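Runny, gloopy, gluey: why some things pour and some things won't

By Dima Sabbagh
5/5/25

Last week I knocked over a glass of water at breakfast, and by the time I'd said "oh no" it had crossed the table, gone over the edge and landed in my slipper. The day after that I knocked over the honey. I had time to put down my toast, have a little think, walk round the table and stand the jar back up. Hardly any had come out!

So what's going on? Water is a liquid and honey is a liquid. They both take the shape of whatever you put them in. But one of them is in a terrible hurry and the other one can't be bothered.

There's a word for this, and it's a good one to say out loud: viscosity. You say it "viss-KOSS-it-ee". If a liquid has a high viscosity it's thick and slow, like honey or treacle. If it has a low viscosity it's thin and quick, like water or milk.

What makes a liquid slow?

Everything is made of tiny bits called molecules, far too small to see. In a solid, the molecules mostly stay where they are. In a liquid they can slide past each other, a bit like people squeezing along a busy corridor at home time.

Water molecules are small and get past each other easily. Honey is packed with sugar, and sugar molecules are much bigger and like to cling to the water. It's as if everybody in that corridor is wearing a huge rucksack and holding hands as well. They do get to the other end, but it takes ages.

You use viscosity all the time without thinking about it. When you drain your peas or your pasta, the water is so runny that it rushes out through the little holes and leaves your dinner behind. Try the same thing with cold treacle and you'd be waiting until bedtime (and you'd have to do the washing up, so please don't).

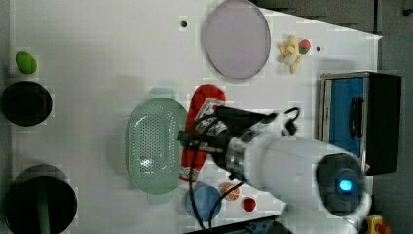 A colander, with lots of little holes that water can slip through.

Have a race

My favourite way to see viscosity is to race some liquids down a tray. You'll need a clean baking tray, a teaspoon, some books to prop it on and a grown-up who doesn't mind a bit of mess.

1. Lean one end of the tray on the books so it makes a slope.
2. Put a teaspoon of washing-up liquid at the top on one side.
3. Put a teaspoon of honey next to it, but leave a good gap.
4. Watch the bottom of the tray and see which one gets there first.

In my kitchen the washing-up liquid took 13 seconds and the honey took 55. Yours will be different, as your tray might be longer or steeper than mine. I tried water too, but it was so fast that I missed it.

Now stand the honey jar in a bowl of warm (not boiling!) water for a while and do the race again. Warm honey goes much faster. Heat makes the molecules jiggle about more, so they find it easier to get past each other. It's also why syrup straight out of a cold cupboard is such hard work on pancake day.

The strange case of ketchup

Some liquids don't play fair, and ketchup is the one I argue with most. You tip the bottle up and nothing happens. You wait. You give it a tap, then a bigger tap, and suddenly half the bottle is on your chips. 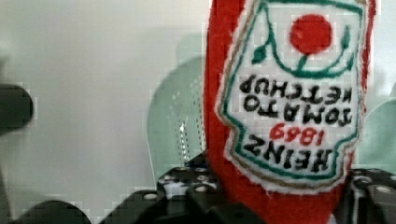 Scientists call this shear thinning. "Shear" is what happens when one layer of something is pushed sideways over another, like sliding the top half of a pack of cards across the bottom half. When ketchup is left alone, the tiny bits of tomato in it are all tangled up together, so it sits there like a lump. When you shake it or squeeze it, those bits get pulled apart and start to move, and the ketchup turns runny. Leave it alone on your plate and it goes thick again, which is handy if you like dipping.

A good trick is to shake the bottle with the lid on first (check the lid – I have learnt this the hard way). Then it's already moving when you come to pour.

Paint does the same sort of thing. It's runny while the brush is pushing it along and thicker once it's on the wall, so it doesn't all slide down on to the carpet. Toothpaste behaves like this as well. It comes out when you squeeze but stays put on top of your toothbrush.

And one that goes the other way

Mix some cornflour with a little water in a bowl until it's like thick cream. Stir it slowly and it's a liquid. Now give it a quick poke with your finger and it goes hard! Pick some up, roll it fast between your hands and you can make a ball, and as soon as you stop rolling it dribbles away through your fingers.

This is called shear thickening. The grains of cornflour can move past each other if you give them time, but if you push them quickly they jam together.

When you've finished, put it in the bin and not down the sink, where it can block the pipes. Then wipe the table, and have a look in your slippers.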